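The heavy bag at Dirnside came down in December with its swivel worn through, and I have spent a good part of the winter on how to hang the new one. Notes follow for anyone with the same kind of building.

The gym is the upper floor of an old mill. The joists are softwood, closely spaced, and they carry the floor of a storage loft above. The old bag hung from a single eye bolt screwed up into the bottom edge of one joist. That is the worst place for it. A screw thread in end load holds well enough with a dead weight, but a bag is hit sideways, and every swing works the thread back and forth until the hole goes oval. When I took ours out I could turn it by hand.

The new bag weighs 67 kilos filled. Static load is easy. The dynamic load is harder to pin down, so I borrowed a load cell from work and put it between the chain and the hook for one evening session. With Pao-chu Poon on the bag, who is a middleweight and throws a very heavy left hook to the body, the cell peaked at 2230 newtons. At rest it reads just under 660, so a good puncher more than triples it. The peak does not come on the punch itself. It comes slightly after, when the bag has lifted a little and drops back onto the chain.

Two things bring the peak down. The first is a spring between hook and chain. The second is shortening the slack, so that the bag cannot lift and fall as far. We did both. I repeated the test with the spring in place and the peak went down by 700. I would not trust that figure closely, as Pao-chu had sparred five rounds by then and said so.

The mount is now a steel channel laid across four joists from above, with through bolts and plate washers. The load is in bearing on top of the wood and no thread is asked to hold anything. Roswitha Lanz, who runs the sessions, wanted it moved a meter toward the windows so people can circle the bag fully in both directions. She was right about this. With the old position, orthodox fighters kept ending up with their backs to the wall bars, and several had picked up a habit of stepping off only to the right. You could see it in the ring at Pemevberg in the fall. Two of ours got walked onto the same right hand, round after round, and both lost on points.

Some smaller notes:

- Check the swivel every month. Take the weight off and feel for play. Ours gave noise for weeks before it went and we all got used to it.
- Carabiners rated for climbing are fine in load but wear quickly against chain. Use a shackle, and wire the pin.
- Filling settles. The bottom third of a new bag is like concrete after half a year. Turn it over or repack it.
- Put a safety line around the joist, separate from the mount, with as little slack as you can manage.

The bag is noticeably quieter downstairs too. The tenant below used to complain at six in the evening and has stopped.

What I have not solved is the double-end bag, which needs an anchor in the floor. The boards are thin there and I don't want a plate that people can trip on. Roswitha suggests a sandbag as the lower anchor. I tried one and it walked across the floor in a single round. Dernside (the other club, up the valley – the names cause endless trouble with deliveries) use a suction cup on a square of sheet steel, and I am going over to look at that next.

If anyone has a drawing for a folding speed bag platform that does not rattle, please send it. Ours rattles.

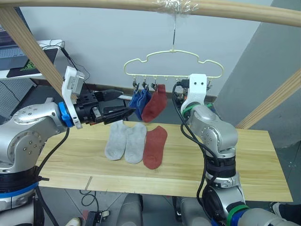
*Three socks up, three to go.*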